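Home | Papers | Build Logs | Workshop | About

Print this page | E-mail this article

3. Building the Hand-Held Gripper in a Shared Workshop
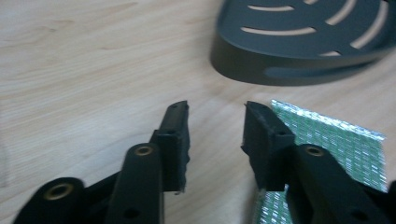 The first question we had to settle was how much of the Tumadik gripper could be made by people who had never built a mechanism before. We wanted a tool that a member of the Drakar workshop could put together on an ordinary evening, with the hand tools already on the wall, and then use to record short demonstrations for the arm. To our delight, the answer was nearly all of it! Only the camera mount had to be sent out, and that part has since been redrawn so it can be made in house.

3.1 Links and bushings

Figure 1. Fingers of the hand-held gripper over the work table. Brass bushings sit in the rounded ends of the black links; the foam-covered pads have frayed along their inner edges.

Our early links turned directly on steel screws, and the holes wore oval faster than we liked. By the time a pair had been through 800 open-and-close cycles on the bench, the fingertips could be wiggled sideways by hand. Pressing brass bushings into the links changed the feel of the tool completely. Everyone who picked up the new version noticed it right away – the trigger moved smoothly and the tips came back to the same place.

The press fit took some patience. Rongrong Liang cut 11 test rings, each with a slightly different bore, and we pushed bushings into them in a bench vise until we found one that held without cracking the plastic. We would encourage any group repeating this work to do the same on its own printer, as our final bore did not carry over to the second machine in the shop.

3.2 Fingertip pads

The pads are the part we enjoyed working on most, and the part that still needs the most work. Foam is wonderfully forgiving. It lets a beginner grab a thin or slippery object a little off center and still lift it, and it costs next to nothing. It also tears. Damage starts on the inner faces, where the two pads meet, and a loose shred can catch on whatever is being picked up.

We tried 4 ways of fixing the foam to the tapered core: contact glue, double-sided tape, a stitched sleeve, and a heat-shrunk cover. Glue gave the best grip on thin objects and was the simplest to teach. The stitched sleeve lasted longer but bunched up at the point. We now treat pads as a supply item, like sandpaper, and plan to swap them after 1000 grasps or at the first sign that a shred is snagging.

3.3 Bench trials

Trials were run at a plain wood table near the front window, using household items that members brought from home. Zaki, the small logging program we wrote for the project, stored the finger opening and a short note typed by the person holding the tool. Those notes turned out to be a pleasure to read, and far more useful than our own checklist. Several members wrote that flat items were harder than round ones, and this led us to the sharper fingertip shape used in the Wudavetti version of the pads.

We use cookies to remember your reading settings. Accept | Learn more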